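木の立方体を塗る　稜線、塗膜、色の三条件から見た積み木の製作

読了時間：約12分

検索　キーワードを入力　検索

積み木の製作でもっとも手間がかかる工程は、切断でも組み立てでもなく塗装である。立方体には面が六つ、稜線が十二本、頂点が八つあり、どの面を下にして置いても、乾いていない面がどこかに接する。家具の天板であれば裏面を後回しにできるが、立方体には裏がない。

本稿では、無地の彩色立方体を取り上げる。文字も絵も磁石も付かない、単色で塗った木の塊である。取材先は二か所で、小規模な木工所Tillmanと、塗装を専門に請ける工房Drustikである。Tillmanが木地を切り出し、Drustikが塗る。両者が共同で出している立方体のシリーズには「Ukum」という名が付いている。

木取りと含水率

Tillmanの木地を担当するのはDorothy Pilkingtonである。使用する材は散孔材に限っている。環孔材は年輪に沿って大きな道管が並ぶため、塗膜に筋が出る。目止めをすれば埋まるが、目止め剤が乾いて痩せた分だけ、数か月後に筋が戻ってくる。彼女はこの戻りを嫌い、はじめから道管の細かい材を選ぶ。

板材は工房内に積んで寝かせる。桟を挟む間隔は広めに取り、積んだ山の上から重しをかける。寝かせる期間は決めておらず、含水率計の値が三回続けて同じになった時点で使う。途中で値が動いた板は山の下に戻す。梅雨に入る6月には切断を止め、治具の修理と刃物の研磨に充てている。

切断は角棒の段階を経て行う。板から角棒を挽き、四面を鉋盤で仕上げたのち、横切り盤で立方体に落とす。寸法の誤差が出やすいのは最後の横切りである。繊維方向の長さだけが他の二方向と別の機械で決まるため、ここで狂うと立方体が直方体になる。Pilkingtonは横切り盤の突き当てに金属板を貼り、切り屑が溜まらないように下端を逃がしている。突き当てに挟まった屑一枚分の厚みは、一個では見えないが、五段に積むと塔の傾きとして現れる。

木口と板目

立方体の六面のうち、二面は木口である。木口は繊維の断面であり、塗料を吸う量が他の四面よりはるかに多い。同じ回数だけ塗ると、木口は沈んで艶がなく、板目と柾目は塗膜が厚くなる。色も揃わない。木口のほうが暗く見えるのが普通である。

対策は木口だけを先に捨て塗りすることに尽きる。Drustikでは薄めた下塗りを木口に二度入れ、研いでから六面全体の下塗りに移る。研磨の順番も面によって変えている。木口は番手を一段細かくし、200番で止めずに先へ進める。木口の研ぎが粗いと、捨て塗りをしても色むらは消えない。

出来上がった立方体のどの面が木口かを塗膜の上から当てられるようなら、下地の処理が足りない。Jamie Dobsonはこれを検品の第一項目に置いている。蛍光灯の直下ではわかりにくいので、窓際で、光を横から当てて見る。

稜線の処理

角をどこまで丸めるかは、作り手の考えが分かれる部分である。鋭い稜線は見た目に締まるが、塗料がのらない。液体の塗料は表面張力で平らな面のほうへ引かれ、鋭い稜の上では膜が極端に薄くなる。塗った直後は覆われて見えても、乾燥すると稜に沿って木地が透ける。使い始めれば最初に剥げるのもここである。

反対に丸めすぎると、積んだときの接地面が減る。面の縁が曲面になった分だけ、支える範囲が内側に寄る。ずらして積む遊び方では、この差が崩れやすさに直結する。子どもが張り出しを試しながら積む場合、許容されるずれの量は、立方体の一辺ではなく平らな部分の一辺で決まる。

Tillmanの仕様は、機械で面を取らず、研磨の途中で稜線を手で落とすというものである。木片に研磨紙を巻き、稜に対して当てる角度を変えながら数往復する。頂点はさらに一往復加える。機械の面取りは四十五度の細い平面を作り、その両側に新しい稜が二本できる。塗膜にとっては鈍い稜が二本あるほうがまだよいが、手に持ったときには線として感じられる。手で落とした稜は断面が弧に近く、線が残らない。

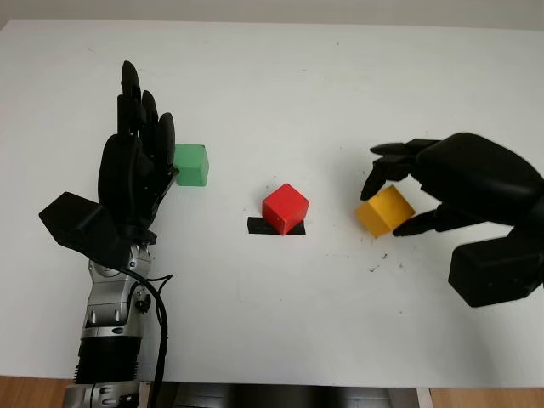 白い天板の上方にある緑、赤、黄の木製立方体。緑は稜線をわずかに丸めた艶消しの塗り。

艶消しという選択

玩具の塗装には長く艶のある仕上げが使われてきた。拭きやすく、発色が強い。しかし艶のある面は映り込みを作る。白い机の上に置けば、側面の下半分に机の白が映り、色は底に近いほど薄く見える。立方体を形として見せるうえでは、この映り込みが邪魔になる。

艶消しの面では、光の当たる面と当たらない面の差が素直に出る。上面は明るく、手前の面はそれより暗い。面ごとに明度が一段ずつ違って見えるため、輪郭線がなくても立体として読める。くすんだ緑のような彩度の低い色では、とりわけこの差が形の手がかりになる。

艶消しの欠点は手の脂である。艶消し剤は塗膜の表面に微細な凹凸を作って光を散らすが、よく触れる箇所ではその凹凸が潰れ、部分的に艶が出る。立方体では稜線の付近と面の中央が先に光り始める。Drustikは艶消しの度合いを抑え、半艶との中間に調整している。完全な艶消しの見本板と並べればわずかに光るが、指の跡との差が小さく、使用後の変化が目立たない。

塗り重ねの間の研磨には1000番の耐水研磨紙を空研ぎで使う。水研ぎにすると、薄い稜線から水が入り、木地の繊維が立つ。空研ぎは目詰まりが早く、紙の消費が増えるが、塗装室に水を持ち込まずに済む利点もある。研ぎ粉は刷毛で払ってから、固く絞った布で一度だけ拭く。

乾かし方

冒頭で触れた裏のない問題について、Drustikの解法は二段階である。下塗りまでは剣山状の台に載せ、五面を塗り、乾いてから返して残る一面を塗る。針の跡は次の研磨で消える。上塗りではこの方法が使えない。針の跡が仕上げ面に残るからである。

上塗りは面を分けて行う。上面と側面四面を吹き、十分に硬化させてから、底だった面を上に向けて吹く。境目は稜線に置く。二度目に吹くときは、すでに塗った側面に霧がかからないよう、立方体を隙間なく並べて互いの側面を隠す。列の外周には塗らない捨て木を置く。並べる枠はTirkuneoという治具の名で呼ばれており、内寸は立方体の寸法に対してごくわずかに広いだけである。広すぎると霧が隙間に落ち、狭いと塗膜同士がこすれる。

硬化が足りないまま並べると、塗膜が互いに貼り付く。木工用の水性塗料では、触って乾いた状態と、押し付けて貼り付かない状態の間にかなりの開きがある。Dobsonはこの間隔を短くしたくて温風を試したが、木地が動いて稜線に細かい割れが出たため、やめた。現在は室温のまま棚に置いている。

色をどう選ぶか

緑、赤、黄の三色は、積み木の基本色としてよく見る組み合わせである。三色を混同なく見分けるには、色相だけでなく明度を離しておく必要がある。赤と緑は明度が近づきやすく、色覚の型によっては区別が難しい。色相の名前の上では反対に位置する二色が、実際の卓上でいちばん紛らわしい組になりうる。

Ukumの色見本は、この点を基準に作り直されている。緑に白を加えて明るい側へ寄せ、赤は白を混ぜずに暗い側へ残す。黄はもともと三色のうちで最も明るいため、明度を調整する余地が少ない。黄を白い机に置くと、上面の輪郭が背景に溶けやすい。Dobsonは黄に微量の褐色を加えて明度を落としたが、多すぎると汚れて見える。配合は見本板を作っては並べる作業の繰り返しで決め、最終案の板の裏には926という管理番号が書かれている。

隠蔽力の差も問題になる。黄と赤の顔料には下地を透かすものが多く、木地の上に直接塗ると回数がかさむ。膜が厚くなれば稜線の欠けも大きくなる。Drustikでは三色とも白の下塗りを共通で入れ、色の層を薄く済ませている。その代わり、欠けたときに白が見える。木地の色が見えるのと白が見えるのとどちらを取るかで、試作の段階では意見が割れた。Pilkingtonは木地が見えるほうを好み、いまもその考えを変えていない。

重さと音

同じ寸法に切っても、立方体の重さは一個ずつ異なる。材の密度が板ごとに違い、同じ板の中でも部位によって違うからである。塗膜の重さの差はこれに比べれば小さい。Tillmanでは極端に軽い個体と重い個体を抜くだけで、揃えることはしない。

置いたときの音も揃わない。木口を下にして置いた場合と板目を下にした場合では、同じ一個でも音の高さが違って聞こえる。塗膜が厚いと音は鈍る。艶のある厚塗りの積み木が樹脂製のように聞こえることがあるのは、このためである。Ukumの塗膜は薄く、天板に置くと木の音がする。もっとも、音は机の側の条件にも左右される。中空の天板では立方体の違いはほとんど聞き分けられない。

置く面について

彩色立方体を使う面としては、白か淡い灰色の艶の少ない天板が扱いやすい。色の境界が読みやすく、影も薄く出るため、位置の確認がしやすい。木目の強い天板では、木目の方向に立方体を揃えたくなる傾向があり、配置の課題に使うときには余計な手がかりになる。

位置を決めて置きたい場合には、天板に短い粘着テープを貼って印とする方法がある。印は立方体の底面より長くしておくと、置いた後も両端が見え、ずれを目で確かめられる。黒いテープは白い面でよく見えるが、糊の強いものは塗膜を傷める。立方体を載せたまま長く放置すると、テープの端からはみ出した糊が底面に移り、剥がすときに艶消しの層が荒れる。糊の弱い養生用を選び、端を押さえてから使うとよい。テープの厚みの分だけ立方体が浮くので、積む作業の土台には向かない。テープの幅が底面より狭ければ、さらに不安定になる。

保管と補修

保管箱は仕切りのあるものが望ましいが、仕切りの材質には注意を要する。軟質の樹脂に含まれる可塑剤は、長期間の接触で塗膜を軟らかくする。紙か木の仕切りであれば問題は起きにくい。仕切りを使わず箱に直接入れる場合は、稜線どうしが当たる回数が増え、欠けの進みが早い。

汚れは固く絞った布で拭き、すぐに乾いた布で水気を取る。アルコールは使わない。水性の塗膜は曇ることがあり、艶消しの面では曇りと汚れの区別が付かなくなる。拭く方向は一定にする。円を描いて拭くと、艶の出た箇所が渦の形で残る。

稜線の欠けは、面まで広がる前であれば部分補修ができる。欠けた箇所の縁を細かい研磨紙でなだらかにし、同じ色の塗料を筆先で置く。一度で埋めようとせず、乾かしながら5回に分ける。補修した稜は元の稜より艶が出やすいため、最後に目の細かい研磨布で軽く曇らせる。面の中央の傷は、部分補修では色が合っても艶が合わない。Drustikに戻された品では、その面全体を研ぎ、稜線を境にして一面だけを塗り直している。

塗り直しを重ねた立方体は、新品よりわずかに大きい。同じ列に混ぜて並べると、指先でわかる程度の段が付く。Tillmanでは戻ってきた品を測り、段が大きければ塗膜を落として木地からやり直す。

取材・構成　2018-11-08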